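The Part of the Pot That Gets Washed Last

Lids, knobs and the narrow places where water stays

Filed under Kitchen, August issue

A pot lid is a simple object with one complicated area. Most of its surface is smooth pressed steel, which rinses clean in seconds. The difficulty sits at the knob and the rim, where two pieces of material meet or one piece is folded back on itself. Starch, fat and detergent collect there, dry there, and come back as a gray ring the next time the lid is heated.

Saron Abdella has repaired and reconditioned cookware at the Stondley workshop for long enough to have opinions about this. Her bench holds lids sent in for new knobs, and she estimates that almost 48 of every hundred need only a proper cleaning. The owners report a loose knob, a smell or a rust mark. In many cases the knob is sound and the mark is residue, dried under the base of the fitting.

"People wash the pot and wave the lid at the water," she says. "The pot has food in it, so it gets the attention. The lid has had steam on it for an hour, and steam carries everything."

Where residue collects

Steam condenses on the underside of a lid and runs outward to the rim. When the lid is lifted and turned, the same liquid runs back across the center. If the knob is held by a screw, the screw head sits in the path of that liquid on every use. On a lid with a rolled rim, the fold can hold a small amount of water for a day or longer.

Stainless steel tolerates this well. Plain steel screws do not, and many older lids have them. Ilse Van Loon, who buys for the Dierckx kitchen shop in Platadau, checks the screw before anything else when she takes in secondhand stock. A magnet is no use for the test, as some stainless grades are magnetic too. She looks for an orange stain on the washer and puts the lid aside if she finds one.

Rinsing under a thin stream

The usual instinct is to open the tap fully. On a curved surface this gives poor results. A heavy flow strikes the dome, breaks up and leaves in all directions, much of it toward the person at the sink. A thin stream stays attached to the steel and runs as a sheet, and the sheet is the part that carries detergent away.

The angle matters more than the volume. A lid held level floods and drains unevenly. Tilted, it drains from one low point, and turning it a little at a time brings each section of the rim under the water. The fingers should follow the flow around the base of the knob, where a sponge tends to skip.

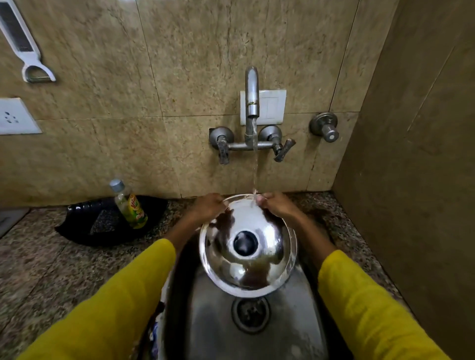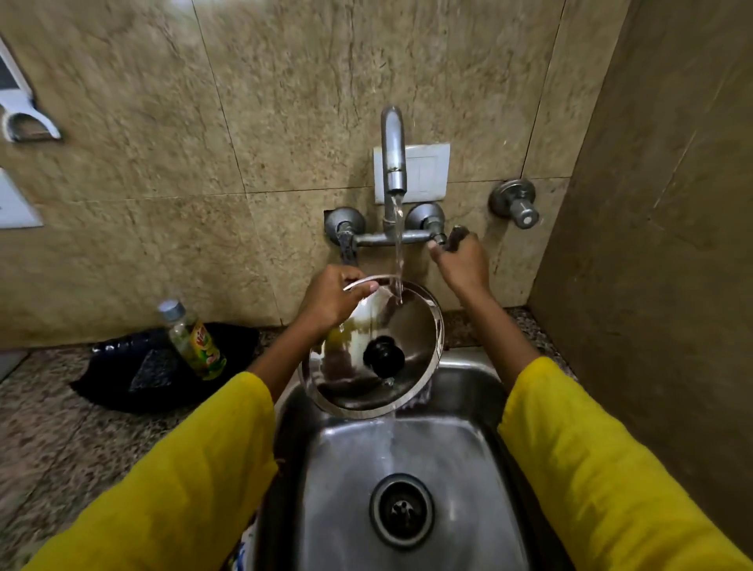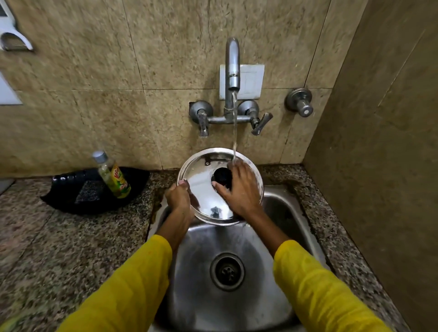 Hard water and the polished finish

A mirror finish shows every deposit. In hard-water districts, a lid left to dry in the rack will carry a spot for each droplet that stood on it. The spots are mineral and harmless, and they build up in layers that dull the surface.

Obadia Lukumay, who teaches a short course on household metals at Bindby, recommends white vinegar diluted with an equal volume of water, wiped on with a soft cloth and left for 2 minutes. The lid is then rinsed and dried by hand. He advises against scouring powder on polished steel - the scratches are fine, but they are permanent, and they give the next deposit something to hold.

Black knobs need more care. Many are phenolic resin, which turns chalky if it is soaked repeatedly in strong detergent. A wet cloth and dish soap are sufficient.

Taking the knob off

Where the knob is held by a screw, Abdella removes it 4 times a year on lids in daily use. The screw is loosened from the underside with a driver that fits the slot exactly. The knob, washer and screw are washed separately and dried completely before they go back. The screw is tightened until the knob stops turning, then left alone. Overtightening cracks resin and distorts thin steel.

Riveted and welded fittings stay where they are. A soft toothbrush reaches most of the joint, and a folded strip of cotton cloth, pulled back and forth behind the fitting, reaches the remainder.

Storage

A clean lid put away damp will smell within a week in a closed cupboard. Lids stored on edge, in a rack with air on both sides, dry at the rim as well as the center. Van Loon keeps hers on a rail inside the pantry door, knobs facing out, with the largest at the bottom.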